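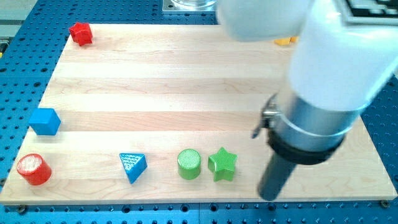 The spring swap meet at the Illwood hall is nearly here, and I have been down in the basement most evenings, going through boxes and getting sidetracked by every second thing I pull out. If you have ever tried to sort a collection of old toys, you know how it goes. You sit down meaning to fill one carton for the sale table, and two hours later you are on the floor building a gas station. Take blocks, the plain little kind like the red one and the blue one with the slanted edges, scattered on a wooden board, and they got me thinking about how many of us started out with a handful of blocks and only later moved on to the sets with instructions. In my case the set was a Brultik.

For newer members, Brultik was the metal and pressed-board construction line that came in the long flat box with the yellow lid. You bolted the strips together with those tiny square nuts (which went straight down the heating vent, every one of them, I'm sure they are still in my parents' house) and then slid the printed panels into the slots to make walls. The big outfit, the Number 8, had 362 pieces if you believed the lid. I wanted that one so badly! What I got was the Number 3, for my eighth birthday, and I built the drawbridge so many times that the holes in the long strips went oval.

Several of you wrote in after the winter issue asking how to tell an early Brultik box from a later one, so let me pass along what I know. The early boxes have a cardboard tray with a cloth pull tab, and the lid picture shows a boy and a girl with a crane. The later ones switched to a molded tray, and the crane became a moon base, because by then everything was a moon base. The panels changed too. Early panels have a dull finish and they soak up damp something awful, so please don't wipe them with a wet rag. I ruined a very nice set of brick-print walls that way and I am still sore about it. A dry paintbrush does the job, or a soft eraser for pencil marks if you are patient.

As for prices, they are all over the place right now. A Number 3 with most of its parts and a tired lid might bring less than dinner out, while a complete Number 8 was listed last August for $800, and I hear it sold before lunch. I have also seen somebody asking $2,000 for a store display model of the drawbridge, motor and all. I wouldn't pay it, but I did go back and look at the listing four times, so draw your own conclusions. If you are selling at the meet, do put a little card with your set telling folks what's missing. Buyers don't mind a missing axle nearly as much as they mind finding out about it at home.

We also have a good number of Kvam wooden trains coming this year, from a household out past Rindmont that kept everything, right down to the store receipts. The engines have the painted wheels and not the stamped ones, and there is enough track to go clear around the hall stage. The plan is to set it up and let the kids run it all morning before it goes on the sale tables, so if you have grandchildren, bring them early.

Tables are free to members and $5 to everybody else. Doors open at nine for sellers and ten for the rest of us. Last time we had 300 people through, and the coffee ran out well before noon, so there will be two urns. Parking is behind the hall, and please leave the spots by the side door for those carrying heavy boxes.

One last thing. I am still looking for a yellow lid for my Number 3, in any shape at all, corners split, crayon on it, I don't care. Mine went out with the trash when we moved, and I'd happily trade a bag of spare Brultik strips and what square nuts I have left.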